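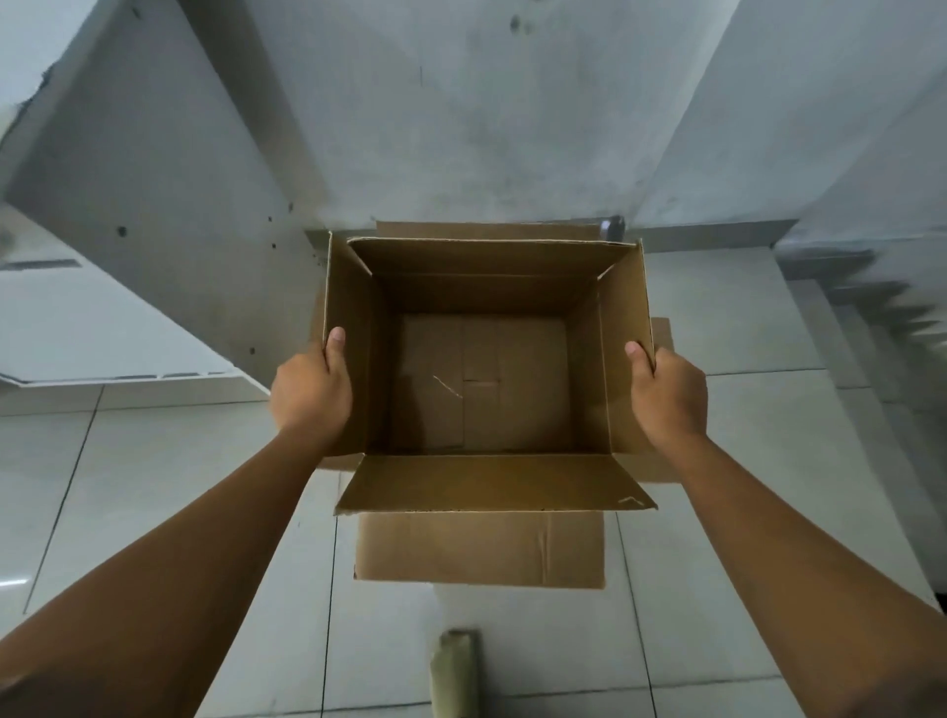 Trinent Swap and Move Group
Minutes of the packing meeting, 2021-04-02

Held in the front room of the Semwal building. Good turnout, and a very cheerful one. The meeting opened as soon as the kettle had been filled.

1. Minutes of the last meeting

Agreed without changes, apart from the spelling of Soltura, which had two Ls in it all the way through. The website copy has been put right.

2. Matters arising

The shelving for the new store at Fovus is up and it looks splendid. The lower shelves have been set a little higher than planned so that a full box can slide in underneath. One bracket is still waiting for a longer screw.

The key to the side gate has been copied. Both copies work, though the newer one needs a wiggle.

The question of the piano stool was raised again and left for next time.

3. The move to Fovus

This took up most of the meeting, and rightly so. We are moving 3,415 books, games and puzzles out of Semwal and into the Fovus store, and the whole group is looking forward to seeing them on proper shelves at last. The puzzles will go first as they are already sorted, then the children's books, then everything else in whatever order it comes off the wall.

Soltura have offered us the use of their van for 3 trips, which is wonderful news. A thank-you card went round the table and was signed. It was agreed to load the heavy boxes against the bulkhead and keep the board games near the doors, where they can come off first and go straight to the back of the store.

The van has to be returned by the end of the afternoon on each trip. Members asked whether a fourth trip could be arranged if needed. Agreed to ask, but to plan as if the answer is no.

4. Boxes

There was a really good discussion on this and more opinions than anyone expected! The plain brown cardboard boxes were preferred to the plastic crates. They are lighter to carry empty, they can be written on, and they fold away afterwards. A couple of members spoke up for the crates on the grounds of rain, and it was settled that the crates would be kept for the records and the framed maps.

We went over how a box should be handled before it is filled. Hold it by the two side walls with the thumbs over the top edge, look down into the bottom and check that the flaps meet along the middle seam. A scratch or a crease on the inside doesn't matter in the least. A gap at the seam does, and the box should go back to be folded again.

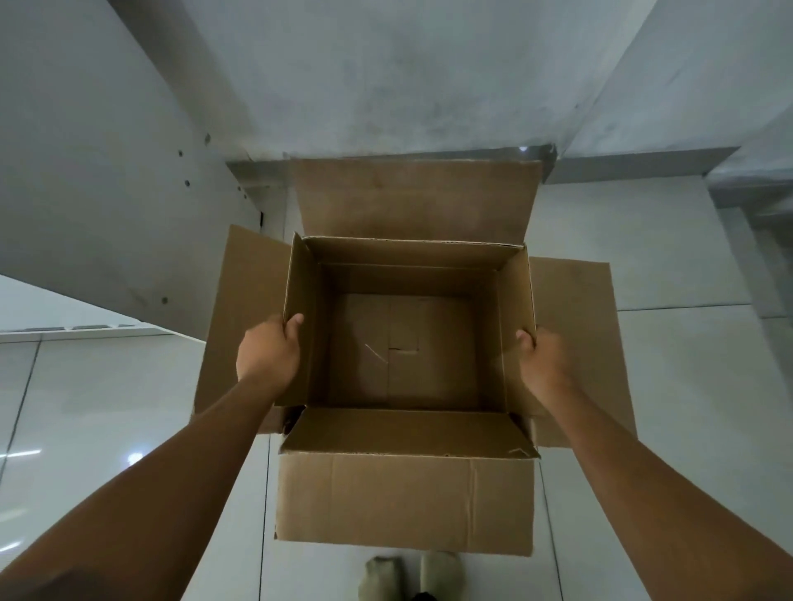
5. Top flaps: in or out while packing

Two ways of working were put forward. The first is to open all the flaps outwards so that the whole of the inside can be seen and reached. The second is to tuck the near flap down into the box, which keeps it out of the way of your knees if you pack on the floor.

After some lively talk it was agreed that all four flaps should be out while packing. Books catch on a tucked flap and the corners get bent – several of us have done it. Anyone who finds the near flap a nuisance can fold it right down over the front.

Agreed also that flaps are not to be cut off, however tempting it is with the smaller boxes. We want to use these again for the summer swap.

6. Filling and weight

Large hardbacks flat at the bottom, spines against the wall of the box. Paperbacks on top, standing or flat, as they fit. Puzzles are never to go under books. Gaps at the sides can be filled with newspaper, and there is a lovely great heap of it in the cupboard under the stairs, so please use it freely.

The suggestion of a limit of 30 books to a box was welcomed. It was pointed out that thirty atlases are a very different matter from thirty paperbacks, and so the rule was changed to read: 30 books or as much as you can lift comfortably, whichever comes first. Carried with great enthusiasm.

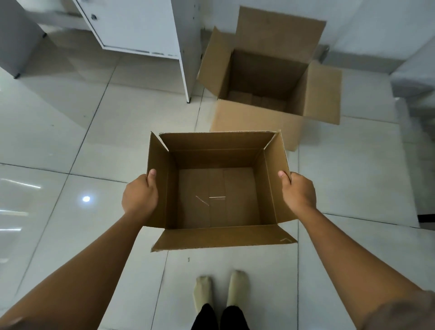 The same rule will apply to the games, by weight only. Loose dice and counters are to be bagged before they go in, and the bag put inside the lid of the game it belongs to. Last year's odd pieces tin is still looking for homes for most of its contents and will travel to Fovus in the first load so that people can have a rummage while they unpack.

It was also asked that nobody packs the atlas from the reading table, as it is out on loan until the end of April and only being kept there for collection.

7. Tape and labels

Tape along the bottom seam on the outside, one long strip and a second across it. Some members like to tape the inside of the bottom as well. This was felt to be a matter of taste and fine either way, so long as it is pressed down flat and nothing sticky is left facing the books.

Labels are to go on one short side and on the top once closed. Write the shelf letter large, then the kind of thing in the box, then the box number. Numbers will run on from 232, where the autumn list stopped, and the new list will be kept on the clipboard by the door. Please don't start a list of your own, even a tidy one.

The thick green pens were agreed to be the best. The red ones fade.

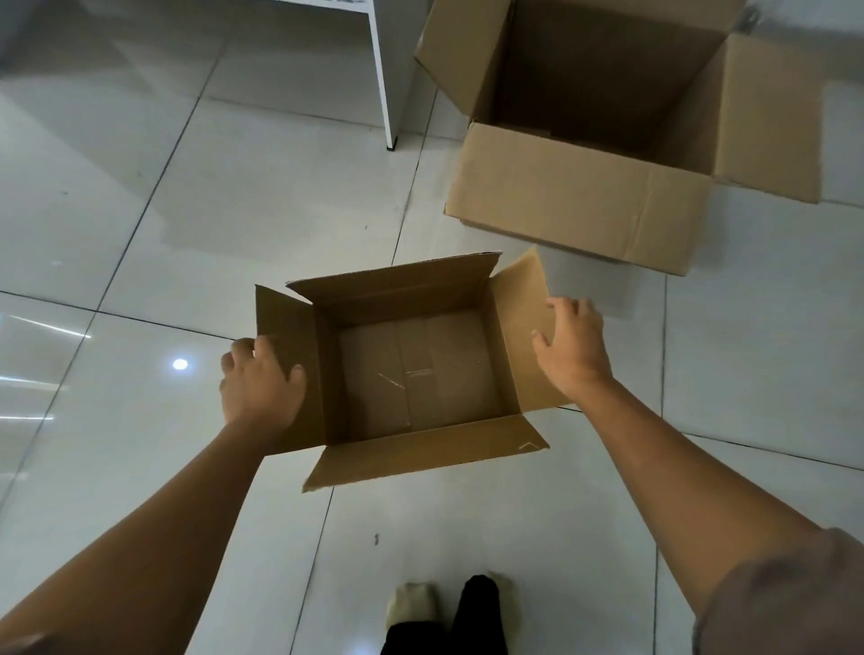
Labels on the flaps were ruled out, as they vanish the moment the box is shut and then somebody has to open it to find out where it goes. Fovus shelves already have their letters up, in the same green, and they can be read from the doorway.

8. Packing days

Packing will begin in the second week of April and carry on each morning until the shelves are clear. Floor space will be kept free for boxes and the chairs stacked in the passage. Bring a cushion if you like to kneel, and a mug.

Music was proposed and warmly agreed to. The choice goes to whoever arrives first.

9. Any other business

The curtains at Semwal are staying with the building.

A reading corner at Fovus was suggested, with the two green armchairs and the low lamp. Everyone loved the idea. To be measured up on the first van trip and brought back to the next meeting with a sketch.

Spare boxes left at the end will be flattened and stood behind the store door at Fovus.

The meeting closed and the remaining cake was shared out.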